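3.2 Handling the garments

The second part of our project looked at how donated clothes are prepared before they go on the rail. The Zaltthorpe shop took in 2,881 garments between April and the end of our study, and 1,168 of them were shirts or blouses. We chose shirts because they take longest to get ready and crease again easily.

Each shirt was put on a hanger first and then laid flat, front side up, so that the collar and front could be dealt with using both hands. We did this part at home on a bed, as the sorting table at the shop was in use most afternoons. The collar was handled before anything else.

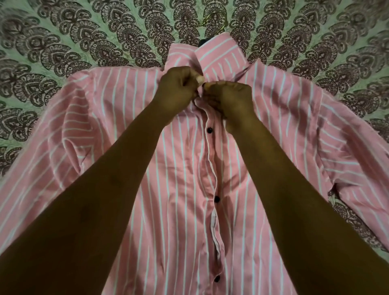
Figure 4. Striped shirt on its hanger, laid on a bedspread, with both hands at the neck.

We tried 2 methods. In the first, the top button was fastened before the shirt was hung up. In the second, all the buttons were left open until the end. The first method kept the shoulders in place on the hanger – the second was quicker, but shirts slipped off more often when they were moved to the rail.

Soft cotton shirts were harder to keep straight than stiff ones. Thin wire hangers also gave more trouble than the wide plastic ones from Vommont, mainly with larger sizes.

The timings for both methods are in Appendix B. The trousers and knitwear are covered in section 3.3.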